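The gripper that said it was closed

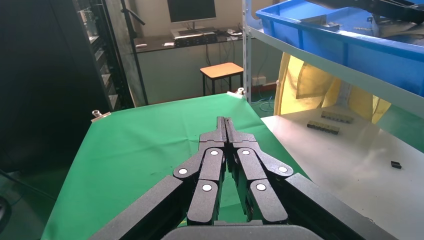
For almost two weeks I believed that our problem was in the software, and I want to write down how I was wrong, maybe it saves an evening for somebody. The cell is the small one we have at Wovarden, where the arm takes connectors from the shelf on the right and puts them on the table. I had started to distrust everything, so I brought the gripper over the green cloth and told it to close with nothing between the fingers. The tips came together, as you would expect. The controller reported position 2, the same as always. By eye it was perfect.

The fault was this. In the middle of a long run, the arm would lift a connector, travel half of the way and let it fall. No alarm came. The program continued, opened the fingers over the table and went back for the next one. At night, with nobody in the room, it could do this many times. In the worst run we had 74 good places and then a series of drops until the morning.

My first idea was the grip force. I raised it, and the drops became fewer, so I was happy for one day. Then they returned. My second idea was the cable, and I changed it, which cost me an afternoon and helped nothing.

Carmela Testa found the real cause. She asked me a simple question: where does the number come from? I said, from the fingers. But it does not come from the fingers. The encoder sits on the motor, and between the motor and the fingers there is a small coupling with one set screw. When the gripper became warm, the screw lost its hold and the coupling turned a little on the shaft. The motor went to its place, the encoder was satisfied, and the fingers stayed slightly more open than we believed. After cooling down it held again - so each morning my test passed.

We marked the shaft and the coupling with a line of paint pen and ran more than 2000 cycles. At the end the two halves of the line did not meet any more.

The repair was a new screw, thread locker and a flat filed on the shaft. I also added a check in the program: after each pick, the arm waits and reads the motor current. If it is too low, the arm stops and the lamp goes on. I should have had this from the beginning, I know.

One thing about safety. During the search I twice put my hand near the fingers with the drive still enabled, because I was tired and the arm was "only standing". Baltasar Sepúlveda saw the second time and pressed the stop himself. He was right to be angry. Now the key is in my pocket before I touch anything.

Next month I will open the other gripper too.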